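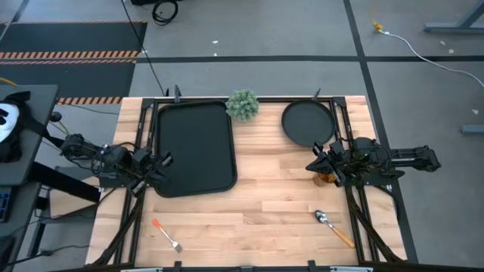 Oil finishes on shared work surfaces: notes from the February round

Members who look after tables and benches in the Rirosmont building have asked for a single set of instructions on oiling wood tops. The version in the old binder dates from before the switch to hardwax oil and should be discarded. What follows replaces it.

Checking whether a top needs oil

Put a teaspoon of water on the surface and leave it for 7 minutes. If the water still stands in a bead, the finish is sound and the top can wait until the next round. If the bead has flattened and the wood under it has darkened, the finish is worn at that spot. Test near the front edge and near the middle. The front edge wears first on most tops, and a good result in the middle says little about the rest.

Agustina Figueroa tested the tops on both floors this winter and entered the results in the maintenance log. Eight of them failed at the front edge only. These can be repaired locally without sanding the whole surface, provided the old coat is the same product as the new one. Check the log before starting. Plain mineral oil and hardwax oil do not mix well, and hardwax oil laid over mineral oil stays tacky for weeks.

Surface preparation

Scrape off glue and dried paint with a plastic scraper. Wash with a cloth wrung out in warm water and a small amount of dish soap, wipe with a second cloth and clean water, and leave the top to dry overnight. Sand along the length of the planks with 120 grit, then 180. Stop at 180. A finer grit closes the surface and the oil takes unevenly.

On tops built up from narrow strips, neighboring strips often absorb at different rates. Pale strips may look dry while the darker ones still look wet. This is normal and should not be corrected with extra oil. Vacuum the dust, then wipe once with a dry cloth. Do not use a tack cloth, which can leave a residue under the finish.

Application

We now stock Clotau hardwax oil in the clear satin version. Stir the can thoroughly, without shaking. Work in sections no wider than an arm's reach. Spread a thin coat with a white nylon pad, wait 11 minutes, and wipe off everything that has not soaked in. The top should feel almost dry to the hand after wiping. Excess oil left on the wood is the usual cause of soft spots and fingerprints.

Apply the second coat the next day. End grain takes a third. Coat the underside at least once whenever the top can be reached from below. A slab sealed on one face takes up moisture on the other and will cup, and the Arnaud room lost a good maple top that way two summers ago.

Light use is possible a day after the last coat. Keep water, hot items and rubber feet off the surface for a full week.

Used cloths

Cloths soaked in drying oil can heat up and catch fire without any outside source. Lay them flat outdoors in a single layer until stiff, or put them in the lidded metal can by the rear door and cover them with water. Do not ball them up. Do not put them in the trash under the sink.

Cost

Materials for the February round came to $141, including pads and sandpaper. The remaining oil is on the lower shelf of the Plurkato cabinet, with the opening month written on the lid. Once opened, a can thickens and forms a skin. Discard it if the skin breaks up into the liquid when stirred.

Corrections to the log go to Natália Matoušek, who keeps the master copy. Please give the room, the position of the top, the product used and the number of coats. Entries that say only "oiled" will be sent back.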